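Ticket: Visitor map sends people to the closed upper entrance
Product: Movgate visitor map, with the Vutlow route service
Site: Alitz hill park
Opened by: Nautiyal park office, map desk
Priority: Normal, later changed to High
Status: Resolved, one point remains open

First message, 9:10 in the morning

Dear support team,

I write to you about the visitor map for the Alitz hill park. We have the map in three places: on our web page, on the screen at the lower parking lot, and on the screen beside the tea house. All of them take the data from Movgate, and the walking and driving directions come from Vutlow.

The problem is the following. When a visitor asks for directions to the park from the east highway, the map sends him to the upper entrance. The upper entrance has been closed to cars since April, when the retaining wall work was started. People drive up the small road, find the barrier, and must turn back on a road where it is not easy to turn. Some of them then park along the pine trees, and the bus for the upper neighborhood cannot pass.

In the Movgate editor the upper entrance is marked as closed. I checked it two times. The icon is gray in the editor and also gray on the public map. So the map knows that the entrance is closed, but the directions still go there. This is what I do not understand.

What I have tried before writing to you:

I published the map again from the editor. No change.
I emptied the cache of the browser, and I also asked a colleague to look from her own phone. She received the same wrong directions.
I restarted the screen at the lower parking lot. It came back with the right picture of the hill and the same wrong directions.
I changed the closing note from "Closed" to "Closed to cars". This changed only the words in the small window.

From the west highway and from the boulevard side the directions are correct. Only the east side is wrong.

Please tell me what I should do next. We have the spring flower weeks soon and the east side is where most of the cars come from.

Reply from support, 10:45

Thank you for the clear report. The gray icon in the editor belongs to the place, and the directions are calculated from the road lines. These are two different records. Please open the layer "Access lines" and tell us what is written in the field "Allowed for" on the line which ends at the upper entrance. Please also send us the number of the last published version.

Second message, 11:30

I found the layer. I did not know that it existed, it was folded under the layer of the picnic areas. The line to the upper entrance says "Car, foot, bicycle". The last published version is 30.

I also see something strange. There are 2 lines to the upper entrance, and they lie almost on top of each other. One goes along the road, and the other one follows the road too but stops a little before the barrier. When I click there, I sometimes select the first and sometimes the second. I changed the first to "Foot, bicycle" and published. The directions from the east did not change.

Then I changed the second in the same way and published again. Now from the east the map says "No route found". This is worse than before, so I put the second line back to the old value. Please advise me.

Reply from support, 1:20 in the afternoon

The second line was probably made by the import from your old paper map. It should be removed, and it should not be edited. "No route found" has another cause: the lower entrance is not connected to the east road in your data. The route service could only reach the park by the upper road, so when this was closed it had nothing left to offer. Please zoom in at the junction below the tea house. The two ends must touch each other.

We will raise the priority to High.

Third message, 3:05

You are right. At the junction below the tea house there is a gap between the two ends. It is so small that I must zoom to the last step for seeing it. I joined them with the tool "Snap ends". Then I removed the second line to the upper entrance, and I left the first line with "Foot, bicycle" only.

I published and waited for 16 minutes, as the help page says that the route service needs a little time. After this I tested from the east highway, and the directions go now to the lower parking lot. I tested also from the west highway, from the boulevard, and from the metro station on foot. All four are correct on the web page.

While I was in the editor, I noticed that the stop numbers along the garden path look wrong. On the public map they are turned together with the path. Where the path goes up the slope, the number lies on its side, and a visitor must bend the head to read it. Before the new version they stood straight.

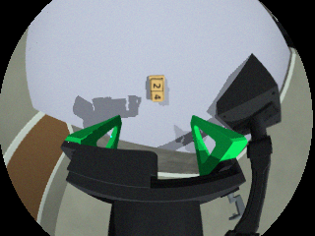
The 2 and the 4, both turned sideways.

Is this a setting that I can change myself, or is it the new default? The older visitors use these numbers very much. The printed leaflet gives the name of each tree by the number of the stop, and if the number cannot be read, the leaflet is of no use to them.

I also have to report that the screen at the tea house still gives the old directions. The screen at the lower parking lot is good.

Reply from support, 4:15

We are glad that the directions are now correct on the web page.

On the stop numbers: in the new version the labels follow the direction of the line if they are placed as "Line labels". Please change them to "Point labels" and set the angle to 0. You can do this for the whole garden path with one selection. Please check afterward that the two numbers nearest to the fountain do not cover each other.

On the tea house screen: please tell us which version it shows in the lower corner. If it is older than the web page, the screen is not receiving the update. It may be the network and it may be the screen itself.

Fourth message, next morning, 8:40

Good morning,

The tea house screen shows version 30, so it did not receive anything that I published yesterday. I went up there before opening time. The network cable is in its place and the small light is on. The weather panel on the same screen is updated normally, therefore I think that the network is working.

In the settings of the screen I found "Keep offline copy: always". At the lower parking lot this setting says "Only if no connection". I made it the same and restarted. The screen took a long time with a white page, and I was a little afraid, but then the map appeared with the new directions. I tested the east route on it and the result was correct.

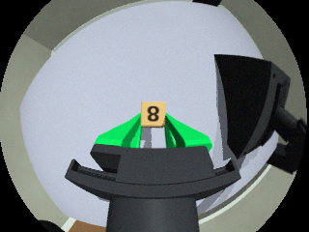
The stop numbers are now set as point labels with the angle at 0, for the full garden path from the fountain up to the viewing terrace. They stand straight on the web page and on both screens. The size is my next concern, as on the screens the digits are thin and look lost inside their yellow squares. What I would like is something such as the bold black 8 on the tan block, which stands upright in the center of the face and fills two thirds or so of its height, with an even margin around. At present I find in the style menu only "Small" and "Medium", and Medium touches the border of the square. Is it possible to make the square bigger without moving the point? The points were measured by our gardeners at the foot of each tree and I do not want to shift them.

The numbers near the fountain did cover each other, as you expected. I moved one label to the left side with the handle, and the point itself stayed where it was.

Reply from support, 9:55

Thank you for the good test. The setting "Keep offline copy: always" is meant for screens without network, and we will add a warning next to it.

The size of the square is in the menu "Marker", not in the menu "Label". Please choose "Marker", then "Padding". The point does not move when you change the padding. The bold style is not available for labels with a square in the present version. We have written it as a wish for the product team and we cannot promise a date.

Fifth message, 11:15

I changed the padding and now Medium fits well inside the square. It is easier to read, even from the bench in front of the screen. For the bold style I will wait.

For other park offices that may read this ticket, I write the order in which I would do it now:

Open the layer "Access lines" and look for lines that lie double near every entrance.
Remove the imported one. Keep the one that follows the real road.
Check with the highest zoom that the other entrances are connected to the road.
Only then change "Allowed for" on the closed entrance.
Publish, wait for the route service, and test from every side, also on foot.
Look at the version in the corner of each screen.

One question remains from my side. When the wall work is finished, the upper entrance will be opened again for cars, but only in one direction, going up. The exit will be by the lower road. I find "One way" for roads inside the park and not for access lines. Please leave the ticket open for this point if it is allowed. If you prefer a new ticket, I can make one.

Reply from support, 1:40

You can keep it in this ticket. One way on access lines is possible, but it must be switched on from our side for each site. Please write to us here one week before the opening, and send a small drawing with the arrow of the direction. Status is set to resolved for the directions, the labels and the tea house screen, and the one-way question is kept as an open point.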